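Wrist markers help robots learn to handle cables, study finds

Posted 08/03/2018

Robots are good at picking up things that keep their shape. They are much worse at things that don't, and cable is near the top of the list. A research group led by Touran Hassanpour has now published results from a method that teaches a two-armed robot to coil, tie and sort flexible lines by recording how people do the same jobs by hand.

The method is called Dafis. Its main idea is simple. A person works at a table wearing a strap on each wrist, and the straps carry printed square markers that a camera can read. The camera rides on the person's head, so it records the work from close to where the person's own eyes are. Software then works out where each wrist was, and which way it was turned, for every moment of the task.

Those wrist paths are paired with the video and used to train a control program. The program never gets a model of the cable itself. It has to learn from the video how a loop is going to behave when it is pulled.

Hassanpour said the group dropped its cable model early in the work.

"We spent most of a year trying to simulate a coil of tubing, and the simulation was wrong in ways that mattered," she said. "A cable that has been in a box for a month wants to go back to the shape it had in the box. People deal with that without thinking about it. We decided to record the people."

The group collected 3,000 recordings from 26 people. Some had worked with cable for years and others had no experience at all. Everyone was given the same basic tasks: pull one line out of a loose pile, wind it into a coil that fits in the hand, fasten it with a tie, and set it down. They were not told how to do it. Some wound the line around their fingers, some made loops on the table, and a few changed their minds halfway through a recording.

All of that was kept. Rhodri Rees, who handled the training side of the study, said the uneven recordings turned out to be worth having.

"If you only show the robot clean examples, it has no idea what to do when the tie slips," Rees said. "In our recordings the tie slips all the time. People drop it, pick up another one, hold the coil tighter and try again."

Picking up a single cable tie was the hardest step to learn. Ties are thin, they lie flat, and they hook onto each other in a pile. The robot also has to hold a finished coil in one gripper the whole time, because a coil that is put down before it is fastened starts to open. In early trials the robot either squeezed the coil out of shape or let it spring loose while its other arm was reaching.

The fix came from the way the two wrists were recorded together. The first version of the program treated each arm as a separate problem. The second version predicts both wrists at once, along with how far each hand is open. Rees said that change did more for the results than any amount of extra recording.

In the final round of tests, the robot was given 20 piles it had not seen before, mixing tubing with electrical cable of different thicknesses. It pulled out the right line and made a usable coil in all but 4 of them. The tying step was scored separately, and the paper is open about the fact that it still lags well behind. The robot often needs several tries to get hold of a tie, and it is much slower than a person throughout.

Failures were mostly of one kind. When two lines of a similar color crossed more than once, the robot tended to follow one line up to the crossing and then switch to the other. People do this too, according to the recordings, but they notice sooner and go back.

The tests were run on a two-armed machine built by Plarance, with a camera mounted at the height of a standing adult's head. Keeping the camera in a similar place for people and for the robot was a deliberate choice. It means the robot sees the table much as the wearer did, and the group could use the recordings with little conversion.

There is still one awkward difference. People's hands and sleeves appear in every recording, and the robot has neither. The group handled this by covering up the hands and forearms in the video before training, then doing the same with the robot's arms when it runs. Eluned Bowen, who wrote that part of the software, said sleeves were a bigger nuisance than hands.

"A hand has a shape you can find," Bowen said. "A loose sleeve moves around on its own and sometimes it covers the thing you care about. We lost a fair amount of footage to sleeves."

Bowen also redesigned the straps. The first version had markers only along the top of the wrist, and the camera lost them whenever the wearer turned a palm up. The current version adds a separate marker that hangs under the strap, so that at least one square is usually in view. The markers are plain black and white prints on plastic and can be replaced in a few minutes if they get scratched.

Cost was part of the thinking. Motion-tracking rooms can follow hands more exactly, but they need several fixed cameras and can't easily be moved to where people work. The Dafis kit packs into a small case. The group plans to take it to the Narkow sorting plant in June, where used cable and tubing is separated by hand before it is sent on for recycling.

Ffion Gough, who runs the sorting line at Narkow, said the work is slow and hard on the fingers. Loads arrive tangled, and staff spend much of a shift getting lines apart before they can grade them.

"I don't need it to be fast," Gough said. "If it could take a bin overnight and leave me half of it in coils, I'd find room for it."

Not everyone is convinced that the method will carry over. Mererid Penry, an engineer at Ekov who was not involved in the study, said the results on unseen piles were good but that the piles were small and fairly clean. Cable from a real plant is cut, bent and greasy, she said, and much of it is heavier than anything in the tests.

"I'd like to see it with a load that came straight off a truck," Penry said. "The wrist tracking looks solid to me. My question is about grip. The straps tell you where the hand went, and they tell you nothing about how hard it was holding on."

Hassanpour agreed that force is the missing piece. The group is testing a thin glove with pressure pads in the fingertips, though early wearers complained that it made small items harder to feel. A version with bare fingertips is being made now.

The recordings will be released to other research groups later in the year, once faces and name badges have been removed from the footage — a few wearers looked up at coworkers while the camera was running. The strap design and the marker prints will be released with them.
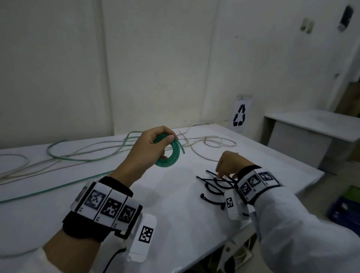
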